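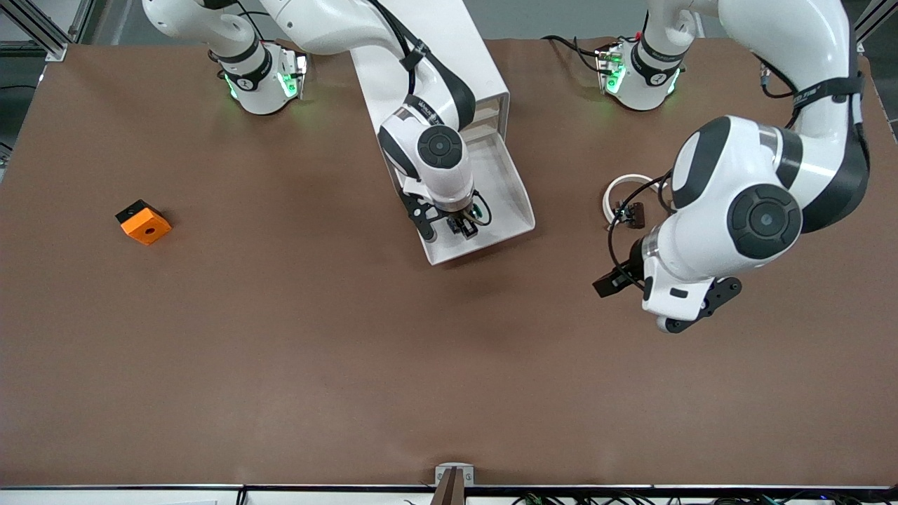
Section 2: Connecting the Flendurus receiver and making a first recording

I'm assuming you've unpacked everything and read Marta Kovalchuk's safety sheet, so let's get the Flendurus hooked up to an antenna and grab a bit of spectrum! I like to do the wiring on a table covered in brown paper, with the cables strapped down along whatever they run beside so there are no loose loops to snag a connector. You'll want the receiver, the Divow antenna, the short Fletex jumper and a laptop with the Nomura viewer already installed.

1. Leave the receiver switched off. Screw the Fletex jumper onto the port marked RF IN, finger tight, then a small nudge with the wrench (a small one, please).

2. Join the other end of the jumper to the antenna lead.

3. Plug in the USB cable, then the power supply. The front panel lamp blinks for a while and then stays on.

Caution: Never connect a transmitter straight to RF IN. I did this once with a handheld radio on a Tuesday night and had to buy a new front end. If you're testing with a transmitter, put the attenuator in line first.

4. Open the viewer and pick Flendurus from the device list. If it's missing, try another USB port before you start reinstalling drivers.

5. Set the center frequency to 126 MHz. That's in the aircraft voice band, and if you live anywhere near an airport you should see little spikes come and go.

6. Set the gain to 34. If the noise floor jumps all over the place, bring it down a few steps until it settles.

7. Choose a folder with plenty of room, at least 200 GB if you plan on long captures, and press Record.

8. Let it run for two minutes, press Stop, and wait for the Saved message before you close the viewer.

Note: Recordings made with firmware older than the June release won't open in the current viewer. Run them through the converter in the Tools menu first (it's slow, so go make coffee).

To play a file back, drag it onto the waterfall window and hit the space bar. Playback through the RF OUT port needs the loopback cable and is covered in Section 3.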